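December 10, 2018

In early, before the heating had made up its mind. Dunleavy is a fine building if you like a corridor. Made a coffee, opened the log, and found that Illik had recorded the whole of last night's run under the session name "test_final_2_real", which I typed myself, so no one to shout at.

The plan for today was modest. Get the untangling planner to choose a wire, hold it, and have the other arm come and take it without the two arms negotiating like neighbours over a fence. We have been at "modest" since April.

First two hours went to timestamps. The wrist cameras and the joint states come in on separate clocks, and Adeel's bridge was stamping images on arrival instead of on capture. That put the picture 66 milliseconds behind the arm. Doesn't matter if you're looking at a box. With a thin wire and a moving wrist it means the grasp point is computed for where the gripper used to be, and you get a beautiful, confident pinch on air. I had blamed the segmentation for this for a week and a half. I had written the segmentation a rather cutting ticket. Closed the ticket, no apology given, it's a neural network.

Moved the stamp to the driver callback, rebuilt, waited, rebuilt again with the right branch checked out. The offset is down to something I can interpolate over. Replayed one of the old bags through the new path and the projected grasp point sits on the wire right through the approach, which it has never done before. I watched it four times.

Then on to the live arms. The target picker had two candidates it liked about equally, the red one and one of the yellows, and went for red. It scores on length of visible run, how far the thing stands clear of its neighbours, and a fudge factor I named "vibes" in the spring and now can't rename because three configs depend on it. Anyway, red. Approach, close, hold on torque limit so the fingers don't just keep squeezing until something gives.
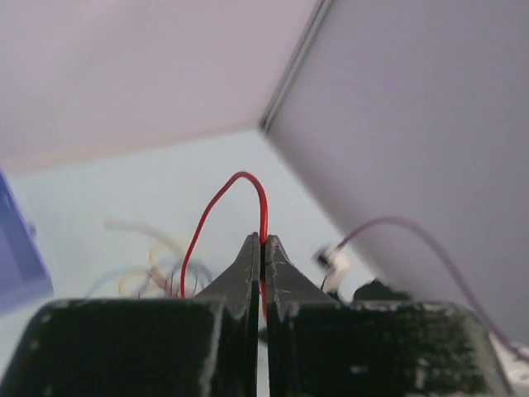
Loretta Whitlock reckons I should stop handing the planner a mask at all and give it an ordered curve, because a mask can't tell you which end of the wire you're pulling, and half our failed untangles are the arm tugging very sincerely in the direction that tightens everything. She said this over my shoulder with a mouthful of toast. She's right and I've known it since we were drawing boxes on the whiteboard. The trouble is the crossings. The tracer walks along the wire happily until it meets another one, and then it has to decide who goes where, and what it does at present is carry straight on with its current heading. Wires do that quite often. When they don't, you get a splendid smooth curve that begins as one wire and ends as a different one.

So, the afternoon: crossings. I gave the tracer a short memory. Rather than committing at a crossing it now keeps the few best continuations, walks each one a bit further, and scores them on bend and on colour. Colour is a dreadful crutch, and I am leaning on it with my full weight. The red is easy. The blue and light blue get swapped depending on shadow, and the dark red passes for red whenever the exposure drifts up. Fixed the exposure. Should have been fixed from the start, there's a parameter for it, it was set to "auto" by someone whose initials are mine.

Ran it over the labelled set before lunch, or at what I'm calling lunch. 297 crossings, and the old tracer was wrong on a shade over a third. The new one is still wrong on 34 of them, nearly all where two wires run side by side before they separate. I'll take that. Wrote it on the board and drew a small box around it so that nobody cleans it off.

Rafferty objects to the beam width on grounds of speed. His controller would like a fresh curve every cycle and I can offer one every several. We had the usual conversation. The compromise is that he gets a cheap local update near the fingers, tracked from the last full trace, and the full thing lands when it lands. I have written this up in the interface notes as "asynchronous refinement", a phrase that makes being late sound like a feature.

The handover is the other headache. Left holds, right approaches, and both have to fit over the same patch of table without their wrists meeting. Lanano, bless it, plans each arm as if the other one were furniture. So it takes a snapshot of where the left arm is, finds a lovely path for the right, and if the left then adjusts its hold by a centimetre the path is garbage and it starts from scratch. This morning it replanned so many times that the terminal scrolled like a slot machine. I've now padded the left gripper with an inflated collision hull and told the planner that the fingers are allowed to touch wire but nothing else is. That second rule took longer than anything else today. The perception node reports wires as obstacles, quite properly, and the planner was then refusing to let the right gripper anywhere near the thing it was supposed to pick up. It sent back "goal in collision". Well, yes. That's the job.

There is now an allow-list. The allow-list is keyed on object name, and the tracker renames objects if it loses them for a moment, so there is also a little function which guesses whether wire_7 is the wire formerly known as wire_4. I don't want to talk about the function.

With all of that in, the approach looks quite civilised. The right arm comes in from its own side with the jaws open, parks short, waits for a current trace, and only then goes for the last bit. I stepped it through with my hand on the stop and had the plan drawn on the other monitor, and the two agreed to within what I'd call politeness.

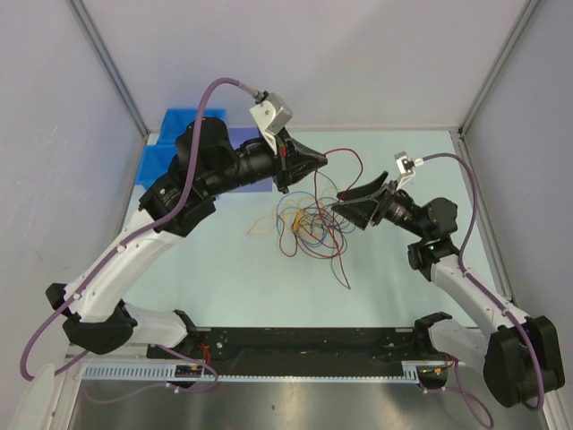 Stepping through the handover: left gripper closed, right jaws open toward it, tangle in between.

I've left the speed scaling low. Ratih wants it up for the Viltetholm visit because slow arms make people look at their phones. I said fast arms make people look at me.

Things for tomorrow, so that I don't lie in bed composing them:

The parallel-run case. Maybe a cost on the gap between two traces, maybe just have the arm nudge the pile and look again. Nudging is cheaper than thinking and I mean to put that to Rafferty in those terms.

Illik drops messages when the disk is busy and doesn't say so. Found a hole in the joint log while checking the timestamps. It needs to fail loudly. I'd settle for it failing audibly.

Rename "vibes". Won't happen.

Ask Adeel whether the bridge fix goes upstream or lives in our fork until we're all retired. The fork is already roughly 1,000 commits off and I suspect it can hear us discussing it.

Home late. Left the replay going over the rest of the old bags, under a session name with a date in it like a grown-up. Missed the good bus, got the other one.

Comments

Adeel Dhanial
Upstream. I'll open it in the morning. In my defence the arrival stamp was a placeholder, and it has a comment above it saying so.

Rosalind Castellanos
We had the same trouble with side-by-side runs on cable harnesses. What helped was keeping both hypotheses alive until the gripper had moved one of them, then throwing out whichever curve hadn't budged. Your nudge idea, more or less, but the nudge picks the answer. Costs you a bit of bookkeeping.

Rafferty Escobedo
I've read "nudging is cheaper than thinking" and I'd like a force limit on it before anyone merges anything. Also the local update is good. Ran it against the recorded traces tonight and the controller stopped hunting near the fingers.

Loretta Whitlock
Ordered curve! Told you. Does it give you over/under at the crossings as well, or only which way each wire carries on? You'll need over/under before you can choose what to pull first.

Ratih Mandagi
Can we at least have sixty percent speed for the visit

Adeel Dhanial
@Loretta only which way. Over/under is a field in the message and it's always set to zero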